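Category: Bench notes / Tabletop
Nov 6, 2025 – Hala Bataineh

Tipped-vessel layout, Denda set. Patterned cloth kept on for both arrangements. Clear items are hard to pick out against paisley, so check outlines before logging positions. Cloth is inventory no. 239.

1. Cups and clear pieces on their sides, white cup next to the green one.
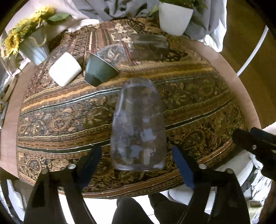 2. Second arrangement. Dark cup beside the white piece, clear plastic bottles nearby. Ridged bottle walls show up better than smooth ones on this cloth – log them first. 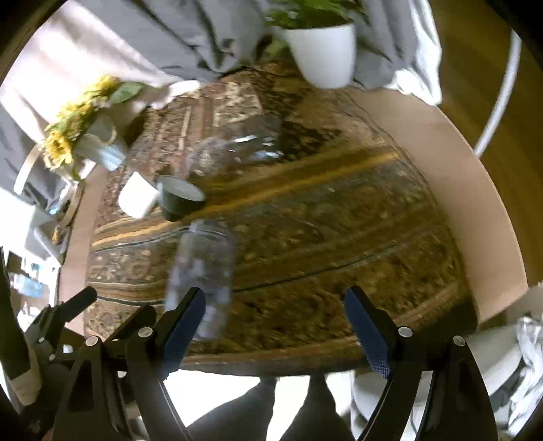
Position sheet goes in the Nomholm binder, page 280. Hélène McKinnon wants the stripe nearest the table edge used as baseline for all sketches. Fine by me, but the March sheets used the yellow band and will need redrawing.

Open: plain cloth from Turcotte still not in. Repeat both layouts on it, same vessels, same lamp height (591 mm).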